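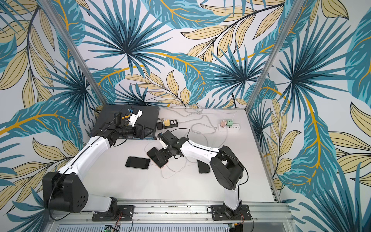 Subject: Re: [hallway] Wallpaper seams opening up in winter
Date: Mon 17 January
List: Ashby Home Repair

> I hung a leaf print in our back hall in April and it looked fine
> all summer. Now the heat is on and three of the seams have opened.
> You can see white wall between the strips. Do I pull it all down,
> or can the gaps be fixed? The paste was Drullov ready-mixed and
> the walls are old plaster, painted.

You don't need to pull it all down. I had the same thing in a house on Mukholm Road, and most of it was fixable in an afternoon.

First find out if the edges are loose or if the paper has shrunk. Run a fingernail along the seam. If the edge lifts, put seam adhesive under it with a small brush, wait as long as the tube says, and press it flat with a damp sponge. Don't lean hard on a seam roller or you'll squeeze the glue out and get a shiny line.

If the edges are stuck down tight and there is still a gap, more glue won't help. Color the gap. I used a watercolor pencil close to the background shade and wiped off the extra with a dry cloth.

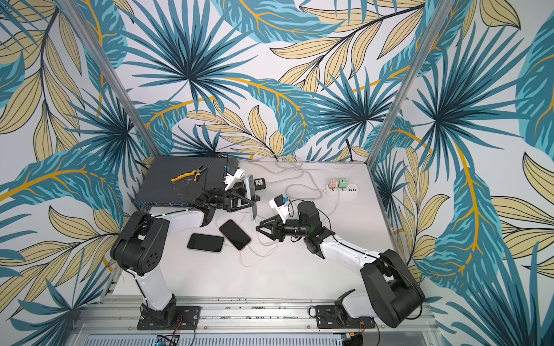

A busy print hides this well. Plain papers and stripes are much harder, and I would rehang those.

Next time, paint the wall close to the background color before you hang anything. Also let the pasted strips rest folded for the full time on the label, if it's the kind you paste yourself. Mine were rushed, and paper that is still swelling when it goes up will pull back later.

Old painted plaster can also be the problem. If the paint is glossy, sand it and prime it. I used the Jiltel primer, one coat, left overnight. The strips over the primed part have stayed closed for 2 winters. The strip behind the door, where I skipped it, has not.

Check the humidity too. A pan of water on the radiator did very little for us. Turning the heat down at that end of the house did more.

One question back to you: did you keep any leftover paper from the same batch? If one strip is really bad you could replace just that one, but a different batch may not match.

--
Ashby Home Repair list
Please trim quoted text when you reply.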